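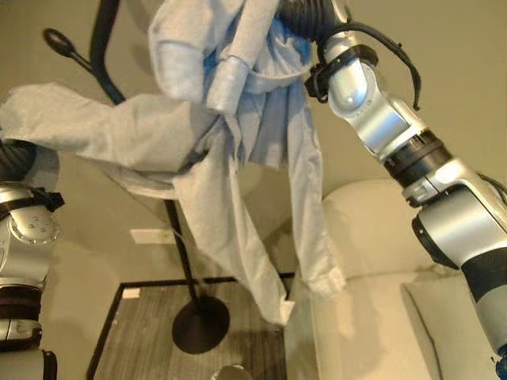 Pale grey-blue shirt or gown held up, bunched at the top, beside a black coat stand.

Hanging creased shirts on a coat stand

Household notes, clothing care. Updated March 21, 2024

A coat stand is designed for coats. A coat has a loop at the neck, a stiff collar and enough weight to hang straight from a single point. A cotton shirt has none of these, and if it is dropped over a hook by whatever part comes to hand it will set in that position. The following applies to button-down shirts, nightshirts and light gowns in plain cotton.

Before hanging

Hold the garment by the shoulder seams and let the body fall. If it has been picked up by the middle, as often happens when it comes out of a basket, put it down and start again. Fabric bunched in one place forms short, sharp creases across the grain, and these are harder to press out than the long folds that form under the garment's own weight.

Shake once, downwards. Pull each sleeve out to its full length and release it. Check that neither sleeve is caught inside the body.

Fasten the top button and one in the middle. Leave the cuffs open.

Lining or second layer

Where there is a lining, or a second garment worn underneath and taken off at the same time, separate the layers first. Two layers hung together dry at different rates and the outer one will pucker along the seams. A sewn-in lining cannot be removed, but it can be drawn down by hand at the hem until it lies flat.

Position on the stand

Use a hanger. The hook of the hanger goes on the hook of the stand, and the shirt does not touch the stand at all. For a man's medium shirt the Durholm shaped hanger is wide enough. The Motent wire type is too narrow and leaves a point in each sleeve head.

If no hanger is available, hang by the collar band and turn the collar up so that the hook bears on the band only. Do not hang by a cuff or a buttonhole.

Keep at least 20 cm between the hem and any seat or sofa below it. A hem resting on upholstery picks up lint and creases where it folds. On a low stand, move the garment to the highest hook or shift the stand away from the furniture.

Load the hooks in opposite pairs. With wet cotton on one side only, a stand with a thin pole will lean. The Altent stand used for these notes began to tilt with 2 kg on a single upper hook.

Damp shirts

Allow 50 minutes after spinning before moving a shirt from the airer to an indoor stand. Water dripping down the pole collects at the base and will mark a wooden floor. Turn the garment once during drying so that the inner face of each sleeve is exposed.

Frayed cuffs and hems

Trim loose threads with scissors; do not pull them. A frayed edge less than 2 mm deep can be turned under and slip-stitched in matching thread. Anything deeper needs binding tape. Lorraine Pomare's method, given in the September notes, is to tack the tape while the shirt is hanging and machine it flat afterwards.

Pressing order

Collar, cuffs, sleeves, shoulders, body. Iron while slightly damp. Nagano spray starch may be used on the collar and cuffs, but test it on the shirt tail first.

See also: Storing winter coats; Removing hanger marks from knitwear.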